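Papiertragetaschen: Gondier stellt Sortiment um

Der Verpackungshändler Gondier nimmt zum September alle Geschenktaschen mit Kunststoffbeschichtung aus dem Programm. An ihre Stelle treten unbeschichtete Papiertaschen, die ohne Vorbehandlung ins Altpapier gegeben werden können.

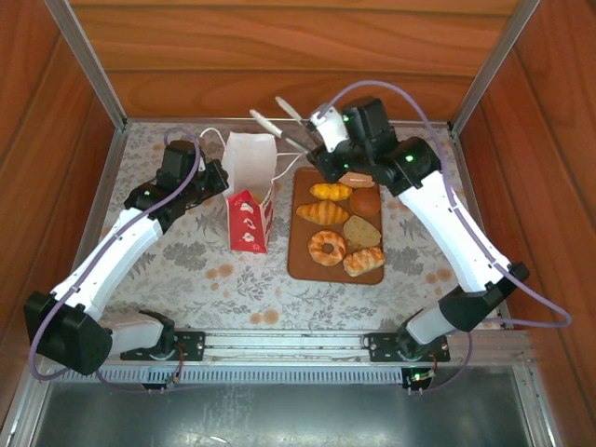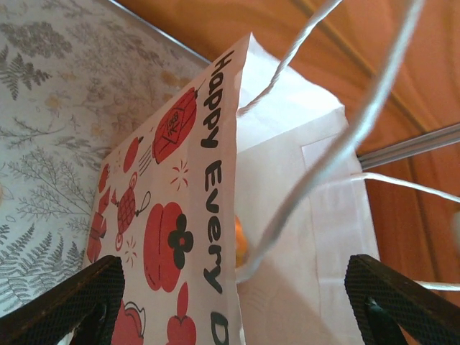
Geschenktasche aus weißem Papier mit Laterne und Schriftzug (unteres Bild)

Ausgabe 92 · Seite 14

Betroffen sind nach Angaben des Unternehmens 1.104 Artikel, vom Flaschenbeutel bis zur großen Tragetasche. Restbestände der beschichteten Ware können Einzelhändler noch bis Ende September zu den bisherigen Konditionen abrufen. Danach wird der Lagerplatz für die neue Ware gebraucht. Eine Rücknahme bereits ausgelieferter Taschen ist nicht vorgesehen.

Grund für die Umstellung sind vor allem Rückmeldungen aus dem Fachhandel. Viele Kunden wüssten nicht, ob eine glänzende Tasche ins Altpapier oder in den Restmüll gehöre, sagte Bautista Benítez, der bei Gondier den Einkauf leitet. Auch das Verkaufspersonal könne die Frage häufig nicht beantworten. Mit dem neuen Sortiment entfalle die Unterscheidung. Kordeln aus Kunststoff werden durch gedrehte Papiergriffe ersetzt, Metallösen fallen weg.

Gefertigt werden die Taschen bei Brilell, einem Zulieferer mit Werk in Cáceres. Dort wurde im Frühjahr eine zweite Linie für Flachhenkel und gedrehte Griffe in Betrieb genommen. Das Papier kommt von der Firma Asar und wird in zwei Stärken verarbeitet, die leichtere für kleine Formate, die schwerere für Taschen ab mittlerer Größe. Bedruckt wird mit wasserbasierten Farben. Goldfolie und Glitzer bietet Gondier künftig nicht mehr an, was vor allem das Weihnachtssortiment verändert.

Im Preis macht sich der Wechsel unterschiedlich bemerkbar. Kleine Taschen kosten im Einkauf so viel wie bisher, bei den großen Formaten liegt der Preis wegen des stärkeren Papiers etwas höher. Die Mindestabnahme beträgt 100 Stück je Motiv. Wer eigene Motive drucken lassen will, muss mindestens 800 Stück bestellen und eine Vorlaufzeit von sechs Wochen einplanen. Bisher waren es vier Wochen.

Aus dem Handel kommen gemischte Reaktionen. Papeterien begrüßen die einfachere Entsorgung, Weinhändler sehen die neuen Flaschenbeutel dagegen skeptisch. Unbeschichtetes Papier verliert bei Regen an Festigkeit, und eine gekühlte Flasche gibt Kondenswasser ab. Gondier verweist auf einen doppelt gelegten Boden und empfiehlt für schwere Flaschen die stärkere Ausführung. Ein zusätzlicher Einleger aus Karton ist in Vorbereitung, ein Liefertermin steht noch nicht fest.

Musterpakete mit je einer Tasche pro Format können Fachhändler über die Bestellabteilung anfordern. Telefonische Bestellungen werden werktags bis 16 Uhr angenommen. Der neue Katalog liegt den Lieferungen ab September bei.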